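3.2 Defensive pressure and decision time

The second part of the study concerns how young guards respond when two defenders come to the ball. We coded 300 possessions from the games of the Flandenus junior league, all of them played in the second half with a score difference below ten points. A possession was included only if the ball handler was still dribbling when the second defender arrived. Possessions that ended in a foul before the double team was formed were removed, following the rule of Negri and Martinelli.

For each possession, two coders noted the first action of the guard after the second defender was within one arm of him. The actions were put in four classes: pass over the trap, retreat dribble, split, and held ball. The coders, Lino Gentile and Seija Jääskeläinen, worked separately and did not know the final result of the game. When they disagreed, the clip was given to a third coder, and his choice was taken as final. This was needed in 40 possessions, most of them on the border between a retreat dribble and a held ball.
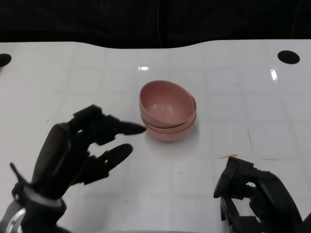
Retreat dribble was the most frequent answer, and it was also the one that coaches in our interviews said they teach first. The guards who used it usually kept the ball, but the team often lost the advantage of having one player free on the weak side. The pass over the trap was less common among the shorter guards – a result we expected – and it depended strongly on where the center was standing. If he had come up to the free-throw line, the pass was made early. If he stayed near the basket, the guard tended to wait, and the wait gave the defense time to rotate.

We did not find a clear relation between the years of experience of a guard and his first action (see Figure 4). One explanation is that our players differ little in this respect, as nearly all of them entered the league at the same age. Benedetti observed a stronger relation in the Skorkden sample, but his players were older and the trap there was mostly set near the sideline, while in our games it came more often just after half court.

Figure 4. First action of the guard by years of experience, all coded possessions.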